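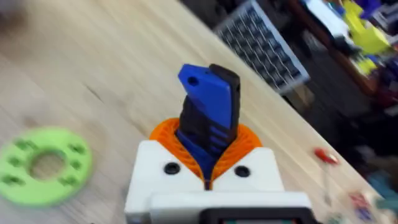
Four days' pay doesn't cover five days' rent, one reader wrote in after we ran the first notice on Zesico, and plenty of the messages since have said the same.

09/05/2020. Zesico has confirmed the short week at its Tandcombe packaging plant. Fridays off, unpaid, starting with the next pay period and running through July at least. All 1,129 people on the payroll are covered, office staff included. No layoffs for now.

The company put out a two-paragraph statement late yesterday. Orders from restaurants and hotels are way down, it says, and grocery work hasn't made up the gap. Nothing in there on bonuses or vacation time. We've asked. No answer by press time.

What we know so far:

- Day shift moves to a 7 a.m. start, Monday thru Thursday.
- Night shift stays on its current hours but loses the Friday.
- Health coverage stays as is for full-time workers, according to the statement.
- Temp contracts ending before July will not be renewed.

That last one stings. Temps are mostly on the Foulkes Road side, in the warehouse, and several told us they found out from a sheet taped up by the time clock. One had signed a new lease the week before.
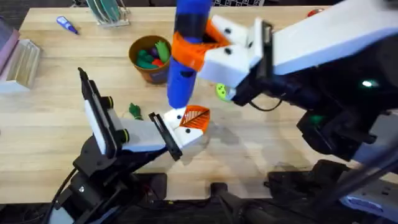

*A blue tube held over a light wooden tabletop.*

Tredura, the other big employer in town, says it has no plans to cut hours. It did freeze hiring last month and that freeze is still on. Anyone hoping to jump from one to the other will be wating a while.

Town hall is looking at a rent and utility fund for households that lose hours. Talk is of a one-time payment of up to $1,000, but there's no vote scheduled and the money hasn't been found yet. The food pantry on Foulkes Road is adding 2 evening pickups a week. Bring a bag, no paperwork needed.

Bus riders: the early Friday run out to the plant is under review to. The regular timetable holds until further notice.

More when Zesico gets back to us on vacation time.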